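Search this site Type and press enter

In Praise of the Slow Result

February 21, 2025

I have been meaning to write about the Medve method since the fall, and every time I sat down to do it somebody released a new clip of a robot folding a shirt at double speed, and I got distracted like everyone else. So let me try again now, with a fresh pot of coffee and no shirts in sight.

If you missed it, Medve is the training recipe that came out of the group at Lenddale. The short version is that they took a two-armed robot, gave it ordinary workshop jobs, and changed which recordings it learned from. Most groups throw out the fumbling. A person guides the arms through a task, and if the grip slips or the part gets nudged sideways, that attempt goes in the bin and only the smooth ones are kept. Lenddale kept the fumbles, as long as the person recovered and carried on. They collected 2,385 recordings in all, and 1,472 of those had at least one recovery in them. That second number is the one I would put on a T-shirt, if I were the sort of person who made T-shirts.

I think they were right to do it, and I think the rest of us should have seen it coming. Anyone who has taught a teenager to drive knows that the useful lessons come right after the car has drifted a little too close to the curb. You can show a beginner perfect parking all afternoon and they will still freeze the first time the back wheel bumps something. A robot that has only ever watched clean grasps is in much the same fix. The first time a part sits a finger's width away from where it expected, it has nothing to go on.

The jobs themselves are humble, and I find that charming. A good number of them come down to getting hold of some awkward piece of metal by one side and keeping hold of it while something else gets done.

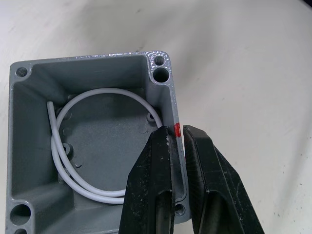

The gripper's fingers on either side of a wall of the open gray enclosure, with the white cable coiled inside.

I'm fond of thick-walled boxes as a test, and I wish more papers used them. A foam block forgives you. You can close on it crooked and it squashes to suit. Cast metal does no such thing, so one finger has to go inside and the other has to stay outside, and both have to land flat enough that the box doesn't twist when you pull. Put a loop of cable in there and you have also given the robot something it could easily snag. People do this sort of thing a hundred times a day without thinking, which is a poor guide to how hard it is!

Now, the complaints. The loudest one came from the Hevdale side of the field (they have a rival recipe, called Grotetti, and I like a good deal about it). Their argument is that keeping the mistakes teaches the robot to make mistakes. It's a fair worry and I don't want to wave it off. If you show a learner enough wobbling, you may well get a wobbler. Lenddale's own write-up admits that in 4 of their 9 tasks the robot was slower with the recoveries left in. It paused more, and it sometimes backed off from a grip that looked perfectly fine to me.

But slower by how much, and compared to what? The comparison robot, the one raised on clean recordings only, was quick right up to the moment it went wrong, and then it stayed wrong until a person came and reset the table. I have stood beside machines like that. You end up with a very fast arm and a very tired human being next to it. Somebody's time has to be counted, and I would like the person's time to go in the ledger along with the robot's.
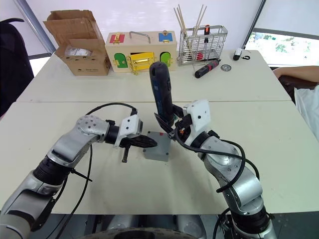
Two arms make all of this harder, of course, and it's where I think the method earns its keep. With one arm, a slip is between the robot and the part. With two, a slip in the left hand becomes the right hand's problem a moment later, especially when one of them is holding a tool. The recordings with recoveries show both arms adjusting together, one easing off while the other waits its turn, and I don't know how you would write that down as a set of rules. Grotetti treats each arm more or less on its own and stitches the plans together afterward. That works nicely for sorting and stacking. I'm less sure about it for work where the two hands meet over the same small patch of table.

What I'd like to see next is dull, I'm afraid. I would like Hevdale and Lenddale to run each other's tasks, with the same parts and the same patience, and to publish the resets alongside the success rates. I'd also like somebody to try keeping half the fumbles, or a quarter of them, and tell us where the benefit starts to fade. My own guess is that the small recoveries matter most — the little nudge, the second try at a grip — and that the big dramatic saves could be dropped without much loss. I hold that loosely. The Lenddale group has promised more tasks in March, and I will be reading with my pencil out, and probably writing you another one of these long letters once I'm done.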